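Udow Library Will Lend You a Mug, and Would Like It Back

The Udow town library, which already lends snowshoes, cake pans and a ukulele with a reputation, began lending coffee mugs on Monday. By closing time it had lent 212 of them, which is more than it managed in books.

The mugs come from the old Trakent cafeteria on Hsu Street, which shut in the spring and left behind a steam table, a great many trays and 1,700 pieces of assorted crockery. The steam table found a buyer. The crockery went to the town, in the sense that the town owned the building and the crockery was in it.

"We had a meeting about whether to throw it all out," said Rozália Ďurica, who runs the library's lending shelf. "Everyone at the meeting was drinking out of one of the mugs. It was a short meeting."

Under the new arrangement, a cardholder may take up to eight mugs for three weeks, renewable once. The idea is to serve anyone hosting a book group, a funeral lunch or a set of in-laws who has looked in the cupboard and found four cups and a gravy boat. There is no charge. A broken mug costs the borrower one replacement mug, of any kind, provided it holds coffee and says nothing rude. The library reserves the right to decide what is rude.

Sorting has taken up most of the fall. Trakent bought its crockery over several decades from whoever was having a sale, and the result does not fall naturally into sets. An early attempt to file the mugs by size was dropped when the staff could not agree on what a medium was. A second attempt, by color, held up until somebody got to the greens.

The shelf now runs on a looser system. Plain mugs go on the lower racks, patterned ones above, and anything with an unusual shape goes to the end near the radiator, where it can be considered. Borrowers are encouraged to mix. A few have arrived with swatches.

Trays are lent separately, and this has caused the only real trouble so far. The library has far fewer trays than it has people who want one, and the flowered ones go first. Two patrons are understood to have reached for the same tray shortly after the doors opened. Both are members of the Givska Garden Club, and both went home with plain ones.

Ďurica said she had not expected people to have such firm opinions. One man turned down a perfectly sound mug over its handle, which he called stingy. Another borrower asked for eight that did not match and then brought back two for matching.

Her own view is that a mixed group looks better on a table than a matched one, and that guests keep track of their coffee more easily when each has a different color. Pink is the exception, in her experience. Put out more than one pink mug and somebody will drink somebody else's tea.
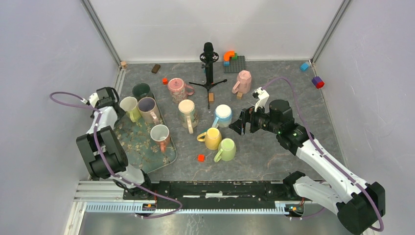

The handles also matter when it comes to storage, she said, and the lending shelf has a house rule against stacking. Mugs stacked two high look tidy and come apart with a chip missing. The rule is printed on a card tucked in with every loan, along with a request to wash before returning and a second, underlined request to wash before returning.

Not everyone in Udow is persuaded. A letter taped to the library door asked what was wrong with paper cups, and whether the money might be better spent on the parking lot. The library has replied, on a note taped beneath it, that the mugs cost nothing and that the parking lot is not a thing it can lend.

Over 400 mugs are still in boxes in the basement and will be brought up in December, when the library expects demand to peak and cupboards to give out. Saucers will follow, if anyone can be found who uses one. There are also plans for a soup bowl section, pending shelves.

The lending shelf is open during regular library hours, to the left of the front desk, past large print. Borrowers should bring a card and something to carry the mugs home in. The library can supply newspaper for wrapping, though it asks that patrons not take the current issue.

The ukulele is out until further notice.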